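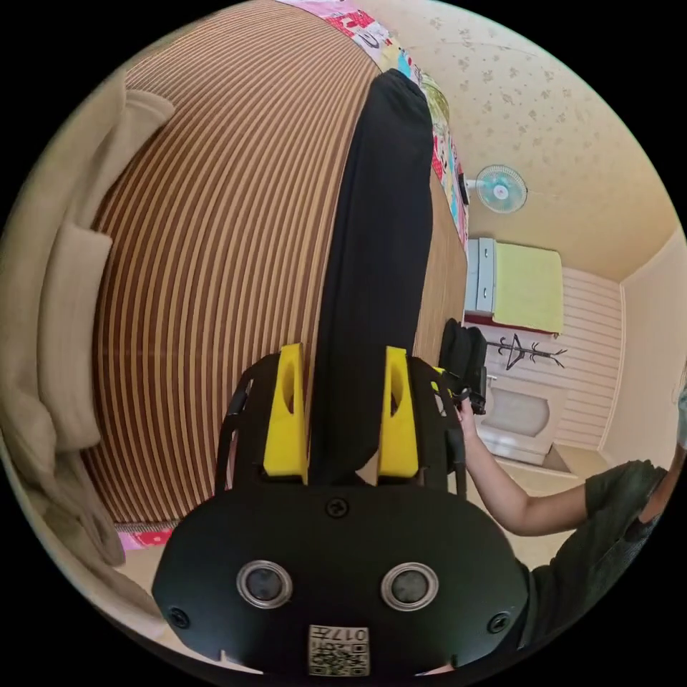 Figure 6. Gripper 017 with dark cloth between the fingers.

6.3 Fault: fingers do not release cloth

Applies to the Jolden hand-held gripper, single or paired. The fault was first logged in October by Natnael Kassa on a unit that had done over 3,791 closing cycles.

CAUTION: Keep your free hand away from the fingers until step 2 is complete. A stuck finger can spring back.

1. Stop recording and let go of the trigger.
2. Switch the gripper off and unplug the cable.
3. Support the cloth close to the fingers. Do not pull on the loose end.
4. Slide the cloth out toward the finger tips.
5. Check both fingers for threads and lint. Wipe them with a dry cloth.
6. Switch on and run 200 empty cycles. If the fingers stick again, tag the unit and send it to Orkdale for service.

Note: Thin fabric can work its way down to the finger mounts. Grip it near the tips.

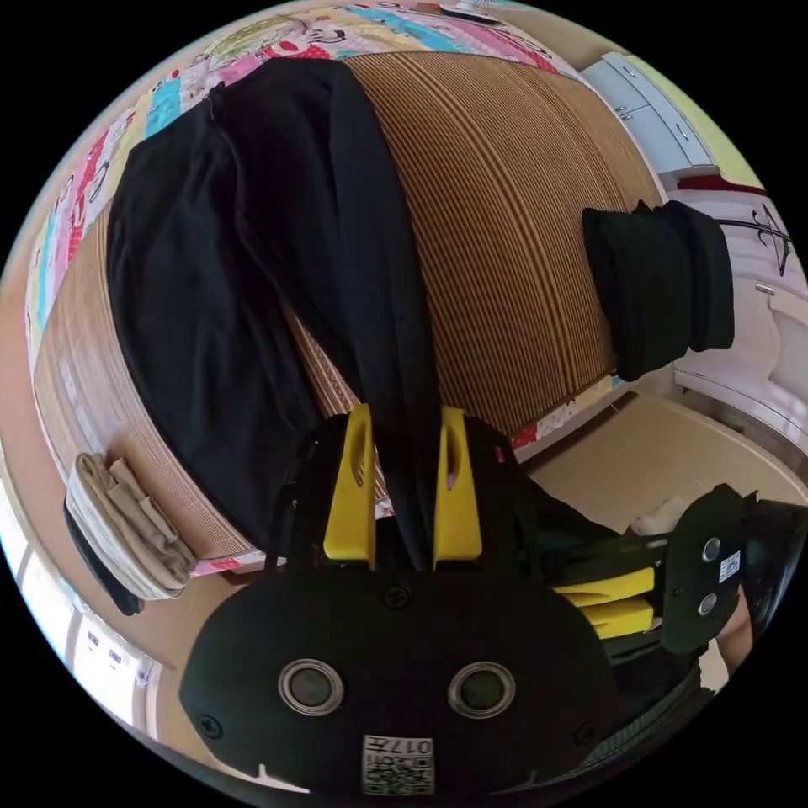 Can I keep using the other gripper of a pair while one is out for service?
Only after you set it to single mode. In paired mode it will wait for the missing unit and may not open on command.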